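4.2 Recording at the small table

By the time we got to this part of the build, the grippers had been through four rounds of printing and we were sick of sanding. Krishnamoorthy Varghese had the idea of skipping the arm for now and just strapping a gripper over each hand, so a person does the task and we log where the grippers go. I was against it for a week (I really wanted to see an arm move!) and then I tried it and came around pretty fast. You learn a lot about a bad finger pad when it's your own wrist doing the twisting.

Each gripper sits on a white block with square tags on more than one face. Our first version had a single tag, and every time I rolled my wrist the tracking went off somewhere into the next county. With the extra tag on the side we lost the pose in 9 of 240 takes, against 39 with the old block. Same table, same person, same bad habits. The tag layout is borrowed from a bracket Ebere Adebisi drew for the Medberg cart, only with thicker walls, and the files are in the Flulside folder if you want to print a pair.

The task for this section is a dull one on purpose: flat things on a table, push them, line them up, pick one up by its edge. Flat things are mean to a gripper, because there's so little to grab. 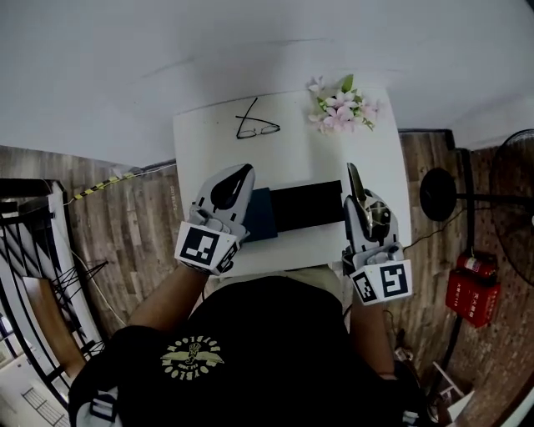

Figure 3. Both grippers strapped on at the white table, the left one resting on the navy object. Tag blocks are attached to each gripper.

We kept the table against a plain wall, and that helped more than I figured it would. In the Ukthorpe workshop the shelves behind the bench gave us false tag hits all afternoon. The cable is still my least favorite part of the whole thing. It tugs when you reach across, and you can see the tug in the wrist path as a little hook near the end of the reach. I left those takes in, so anyone using the data should look out for it.

Of the 240 takes, 170 were clean enough to replay without trimming. The rest mostly needed the first second or two cut off, where I was still getting settled in the chair. Section 4.3 covers the replay, and the spring we had to swap out in August.

Filed under: Home Builds / Grippers / Write-ups

Comments

Senthil Thevar: Did you try matte paper for the tags? Glossy ones gave me fits under a ceiling light.

Jericho Ocampo: What spring rate did you end up with? I printed the Flulside pair and mine snap shut way too hard.

Senthil Thevar: @Jericho same, I went one size softer and it's fine now.

Contact | © Cardoso Shared Workshop | Back to top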